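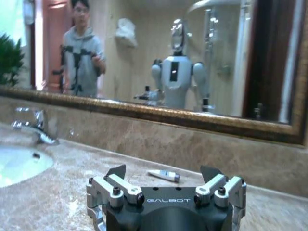
Galbot gripper over the bathroom counter, small white tube next up.

Week two of gripper swapping and we're still on the bathroom jobs. Quick notes before I forget them.

Had the Clusus pads on all through March. Lovely on boxes, hopeless on anything squishy. The metal two-finger one is better so far - angled tips get in under a tube without shoving it along the marble. Mostly. Cap end is still a pain, it wants to roll.

Numbers, for whoever asked in the comments. 231 tries with the Clusus pads, 48 with this one, so not a fair fight yet. Will even it up when I get a clear afternoon.

Things that bug me:

Speckled stone. Wrist camera hates it, the depth goes all patchy. Colour is fine.

Mirror. The arm shows up twice and the Pluvitz detector picked the wrong one, twice in a row. Masked out the top half of the veiw and it settled down.

Controller lag. Grilari firmware update helped a bit, not enough. Fine for slow reaches, horrible when you're closing on somthing small.

Still want to try softer tips before I pick a favourite. Tsegaye has a set in grey rubber, pricey though. Toothbrushes tomorrow, then the soap.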